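**Court Blocks State Rule on Student Name Records Pending Trial**

*Prirevero, Sun 12 July.* A state trial court has granted a preliminary injunction against an education department rule governing how public schools record the names of transgender students. The order was issued in Imura School District v. Department of Education and applies to all districts in the state until the case is decided.

The rule, adopted last year, required schools to use only the name on a student's birth certificate in attendance systems, report cards and student identification cards. It also required staff to notify a parent in writing within 7 days of any request to use a different name. Districts that did not comply faced the loss of state transportation funds.

The Imura and Chraibi districts filed suit jointly. They argued that the department had exceeded its authority under the state school code and had adopted the rule without the required public comment period. The court found that the districts were likely to succeed on the second claim. It did not reach the first, and it made no finding on the constitutional questions raised in two supporting briefs.
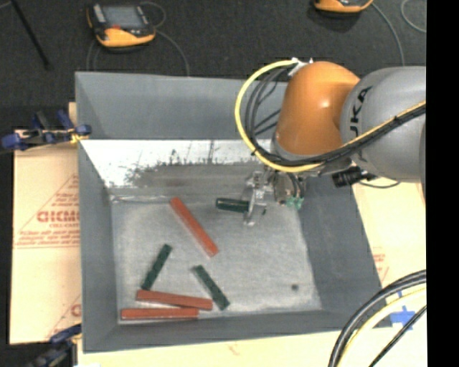
Under the order, the department may not enforce the notification requirement or withhold funds on the basis of the rule. District policies in force before the rule was adopted remain valid. The order does not change existing law on access to student records, and parents keep the right to inspect those records on request.

"The injunction is procedural in nature and limited in scope," said Maëlys Maillard, legal director of the Hisia Center, which represents the plaintiffs. "Districts should return to their prior written policies and document the date on which they do so."

The administrative record submitted to the court runs to 529 pages. The department has 20 days to file a notice of appeal. If no appeal is filed, the parties will submit a proposed schedule for discovery before the end of the month.

Copies of the order are available on request from the Hisia Center's press office in Prirevero.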